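The Tray Problem: Sorting, Storing and Losing Small Objects in a Shared Room

Project report, Home and Living Spaces module
Hamish Gilchrist

1. Background

The practice room at Nornley has one counter, one sink, and a drawer that opens if you speak to it kindly. It is used by our course in the mornings and by the preschool teaching students in the afternoons, and between the two groups it has acquired a population of small things. There are toy vegetables. There are toy bottles. There are sponges, bits of stone from a nature table that no longer exists, clothespins, bottle caps, and a wooden egg that has been in every container in the room and seems to prefer none of them.

My project began as a study of kitchen drawers. I had a title, an outline and a diagram I was proud of. Then I spent most of a morning looking for the measuring spoons, found them in a bag of plastic fruit, and changed the topic with my tutor's permission. She said the drawer proposal had been "a little dry," and I have chosen to take that as encouragement.

The question became: does it help to give small objects a flat, open place to land before they are put away? Most of us already do this at home with a bowl by the front door. I wanted to know if the bowl is a system or just a slower way of making a mess.

2. What was already in place

Before I touched anything, I kept notes for a week on how the room was being tidied. The official method is a set of labeled tubs on the shelf under the window. The labels were printed a few years ago in a font best described as cheerful. Two of them have fallen off and been stuck back on the wrong tubs, so that the tub marked FOOD holds string and the tub marked STRING holds a smaller tub.

The unofficial method is the corner of the counter. Things are set down there at the end of class with every intention of dealing with them later. By the third morning the corner had reached the kettle.

I asked the people using the room why they skipped the tubs. The most common answer was that they did not know which tub a thing belonged in. The second most common answer was that they were late for lunch. I can only design around one of these.

3. The budget

The department gave me $20. I had asked for $500, partly to see what would happen. With the money I bought a packet of blank labels and a marker pen, and had enough left over for a coffee that I have listed under "site visits."

Everything else came from the supply closet, where I found a deep bin with a lid, a cardboard box that used to hold Kirnidard crackers, and a tray. I planned to try each one in turn on the same stretch of counter and see which of them people would use without being asked.

4. Trying the containers

The deep bin went first. It was popular immediately, for the wrong reasons. People dropped things in from a height and felt they had tidied. At the end of the week I emptied it on the floor and discovered two lunch forks, a quantity of sand, and my own keys, which I had reported missing to the front desk. A deep bin does not sort anything. It is a drawer with better public relations.

The cracker box lasted a shorter time. It was shallow enough to see into, and people did put like with like for a day or so. Then somebody set it down near the sink, and cardboard has only one opinion about water. I recorded the results up to that point and put the box in the recycling.

That left the tray. I moved the kettle, wiped down the counter, and set the tray where the bin had been, with a small card next to it that read LEAVE IT HERE, PLEASE. The card was gone by noon. The tray stayed.

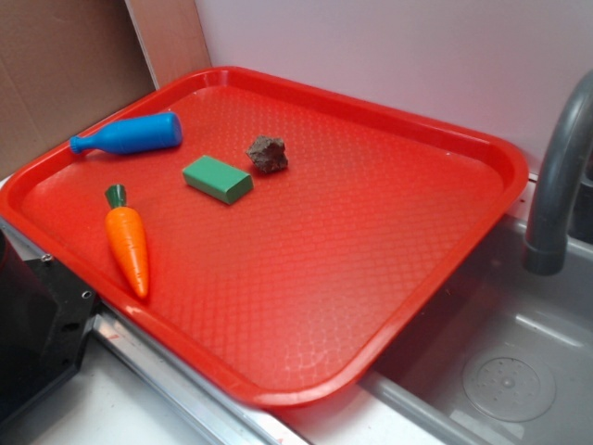
What I noticed first was how much slower people became. Dropping a thing into a bin takes no thought, but placing a thing on a flat surface in full view of your classmates makes you consider where it should go. Toy food tended to be put near toy food. Anything that might be a cleaning item was held up, discussed, and set down again. Stones caused real difficulty. Nobody wants to throw out a stone that might be part of somebody's lesson.

The raised edge mattered more than I expected. An earlier trial with a tea towel spread on the counter (not included in the results, for reasons of dignity) ended with a toy tomato under the refrigerator. A rim tells round things where the world stops. The low sides also meant that a full tray looked full, while a full bin had looked like a bin.

5. From tray to tub

A landing place is only useful if something takes off from it. I relabeled the tubs using my own handwriting, which was a step down in appearance and a step up in accuracy. I cut the number of categories to four: pretend food and drink, cleaning, nature, and "ask." The last one was my best idea of the semester. It gave people permission not to know.

Emptying the tray took me a few minutes at the end of each day. When I handed the job over to the afternoon group, they made it into an activity, with the students calling out the category and a partner carrying the item to the shelf. There was an argument over whether a pretend bottle counts as drink if it has never had anything in it. I am told it went on into the parking lot.

The "ask" tub filled up at first and then slowed down. Most of what went into it was claimed within a few days. The wooden egg was claimed three times by different people and is now back in the tub.

6. Problems

I was in the room for much of the trial, often holding a clipboard. People tidy differently near a clipboard. To check this, I spent some days working in the hallway instead, and the counter was somewhat worse when I came back, though the tray was still being used.

I also tried the containers one after another instead of side by side, so some of the improvement may be down to the group getting used to being nagged. A better study would use two rooms. We have one room, and we share it.

Finally, a tray takes up counter space. During the baking session in August it had to live on top of the refrigerator, where tall people used it and short people went back to the corner by the kettle.

7. Recommendations

Keep the tray on the counter and empty it daily. Keep the "ask" tub. Do not buy another deep bin, even if it is on sale. Print the labels properly once the categories have been agreed on, and tape them down on all sides.

The closet key has been returned to the front desk, along with one of the lunch forks. The other is still on loan to the preschool group, who say they are using it.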